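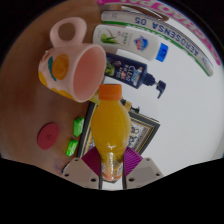 *Small table, August. Juice bottle in front of the framed photo, pink mug on its side, red disc and the two green blocks.*

**Table log – break corner**

I continue the list of the small table, so that Şengül Ertürk can use it when she does the shelf. The purpose is the same as before: every thing on the table gets a place, or it goes to the Terent box by the door.

Mug. The pink one with the orange fruit. It should stand upright when it is on this table. I checked the handle by hand, no crack that I can feel. It stays, place is left of the middle.

Juice. Label says 1000 ml on our purchase sheet, but I did not weigh it, so please do not use this number for anything. Orange cap must be tight before anybody moves the bottle. I prefer it on the right side, away from the photo. If juice goes under the glass of the photo we can't repair it.

Photo. It's the group picture and it belongs at the wall, in the middle of the back edge. I measured the free depth in front of it: 38 cm. The Toledo tray needs only 20 cm, so there is enough space if we want to put the tray back.

Green blocks and red disc. They stay together. I still don't know what the blocks are for – Şengül thinks they came with the Faterar set, and I could not find that set's list. Not to be thrown away until we know.

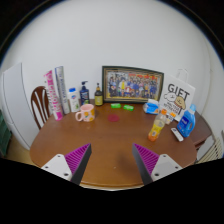
*Same table, wider. Boxes and bottles on the left, photo in the middle, gift bag on the right.*

Back row, left side. Two tall boxes, then the white bottle with the blue cap, the dark blue pump bottle, the small amber one. I would like the pump bottle to come forward, it is the one we use most and now the hand must go over other things to reach it. The amber bottle I don't want to move before I read the label properly. Open point.

Gift bag. Stays on the right until it is given. It is light, so nothing should lean on it. The blue-and-white packet can stay in front.

Small white box with the orange band. I had it on my old list as "Clolura, spare", with a question mark. The question mark remains.

To do:

- read amber bottle label, write it here
- ask Şengül about the blocks again
- find a lower box for the two tall ones, or lay them flat
- wipe the tabletop, check if the scuffs are only on the surface
- shelf board is 800 mm, compare with the back row before we cut

Stopped at 16:40. The shelf part I will write on the next page.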